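Search the archive: type a word or message number

Home | Messages | Files | Join | Help

Luvulham Basket List
Message 917, September 2020
Subject: Re: that oval basket, fruit or bread?

> Picked up an oval one at the Warketdale sale and can't decide
> what it's for. Too shallow for potatoes. Do I just put fruit in
> it like everyone else? And how do you clean the fiddly rim?

Yes, fruit! I've got a very similar one and it's been on the go with peaches all summer (well, anything peach-shaped, I'm not fussy). The low sides are the whole point, you can see what's going over before it goes over.
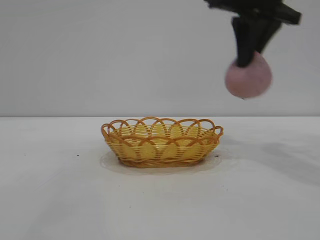

Oval basket, pink peach-shaped object.

As for the rim, I use an old pastry brush, dry, and work along the loops one by one. A drop of Trukel on a cloth for the sticky bits, then leave it by an open window overnight. Don't soak it, mine went a bit wonky the one time I did.

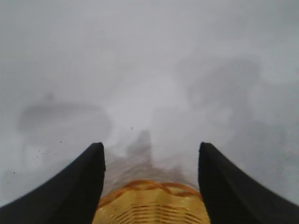 Somebody over on the Um list wrote back that a quick dunk does no harm at all, so long as you stuff it with a towel and let it dry in shape. I might try that on a tatty one first, and I'd still go easy on the glossy cane.

Now, where to keep it. I had mine on the windowsill and the weave faded on one side,
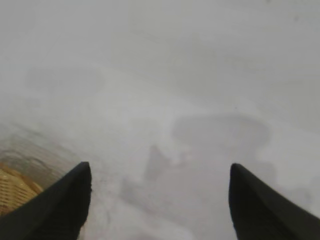

so now it lives at the far end of the worktop, out of the sun, and I turn it round whenever I remember. One layer of fruit only, stalks down, and a paper napkin underneath if they're very ripe. Juice gets right into the gaps between the strands and then you've got fruit flies till November.

If you go for bread instead, line it with a tea towel and give it a good shake afterwards over the sink.

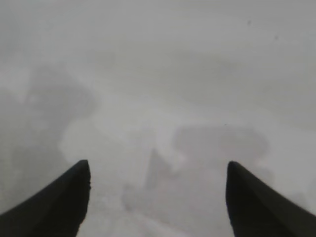 Bits and bobs

I paid 15 pounds for mine, so if yours was less, keep quiet please!

Recent messages
Re: willow or cane for a handle?
Lining a bread basket
Message 474 again, link not working
Swap day at Luvulham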